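We use cookies to remember your settings and to see which pages get read. Accept all | Manage

Getting the kitchen table back, a thread
Posted by the Brellell account, February, 7.40 am

1/ Did the table last night. It had turned into the place where post, chargers and bags get dropped, and we had been eating off our knees for weeks. Notes follow for anyone with the same problem. 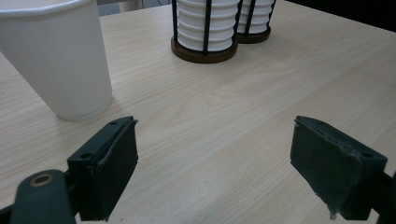 Pale wood, long grain, a paper cup and two stacks of them in holders.

2/ The table is a Favton. We paid 139 for it second hand and the seller threw in the delivery. It has a light top with a fine grain. I like it because it makes the kitchen look less dark. It does show every mark, though.

3/ First job was getting everything off. I used a Szekeres crate for anything that belonged in another room and a carrier bag for rubbish. I didn't sort as I went. Last time I tried that I ended up reading an old boiler manual for half an hour.

4/ Then a dry cloth, along the grain. Crumbs get into the join at the far end and the only thing that shifts them is an old toothbrush.

5/ After that a damp cloth with a drop of washing-up liquid, wrung out hard, and a tea towel straight behind it. I did leave a puddle on this top once and the grain came up rough. Took a light sand with 400 grit to get it smooth again, and you can still feel the patch if you know where to put your hand.

6/ Someone asked about oil or wax. I use the Casuteck hard wax, thin coat, twice a year. The tin says leave it overnight. I leave it a full day and we eat in the other room.

7/ Paper cups. They're fine on this table with cold water in. With tea I put a coaster under, same as for a mug. A plain white one also gets mistaken for rubbish in our house, so write your name on it if you're coming back to it.

8/ Took me 7 songs on the radio from start to finish, not counting the crate. The crate is still in the hall. I'll do it at the weekend.

9/ New rule is that post goes on the shelf by the door and bags go on the hooks. The table can have whatever you're drinking and whatever you're working on, and both go when you do.

10/ A few of you wanted to know if the top scratches. Yes, a bit. Keys are the worst, then the bottoms of plant pots. Felt pads on the pots sorted that. For the keys we've got a bowl, and it gets used most days.

11/ Chairs next. One of them has a wobble and I can't find the Allen key.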